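Table Linens and Food Waste at the Huvell Dining Hall
Final report, Xiomara Alcantara
Intro to Hospitality Management

1. Why this topic
Huvell switched from bare tables to cloth ones in June. Manager said people sit longer, eat more of what they take. Wanted to check if thats true or just a feeling. 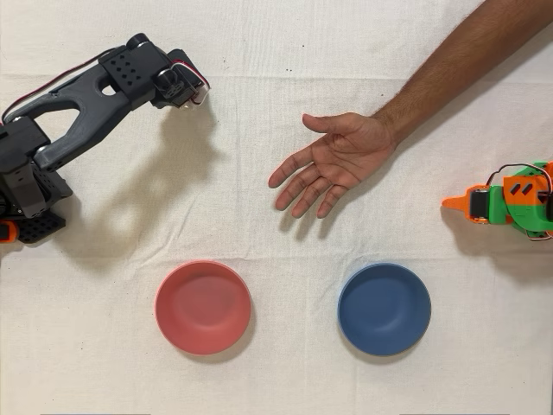
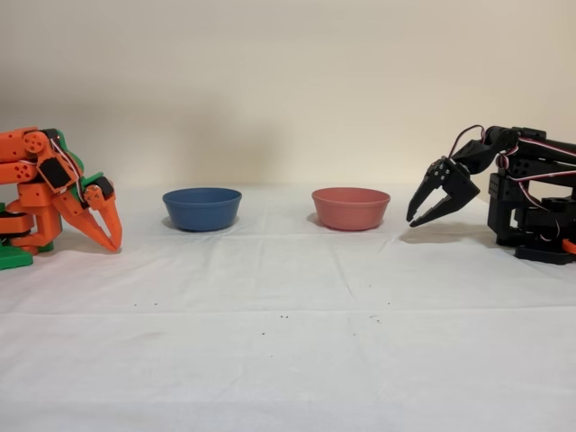 Fig. 1 and 2. Cloth on the table.

2. What I did
Weighed plate scraps at the dish return for 5 lunches with cloths and 5 without. Same menu both times (soup, rice, the chicken thing). Scale borrowed from the Prusum kitchen. Also gave out a short survey, 40 came back, a few with no name so I kept them anyway.

3. Results
Total meals over all the lunches: 856. Scraps per person were a little lower on cloth days but not by much, and one no-cloth day was the day before break so half the trays were barely touched. If you drop that day the gap mostly goes away.

Survey was clearer. Most people liked the cloths. Complaints were stains and the creases, bowls feel wobbly if the cloth isnt pulled flat. Two people wrote that it felt like a wedding.

4. Cost
Laundry is the big one. Hsieh quoted $2,000 for the semester with pickup. Jirnent was cheaper but no pickup, so somebody on staff has to drive it over. Did not get a price for paper covers, ran out of time.

5. Problems
Scale only reads to the nearest ounce. Soup got poured out before weighing at leats once. Should of done more days.

6. Recomendation
Keep cloths for dinner, bare tables at lunch. Redo the weighing in a normal month before signing with Hsieh.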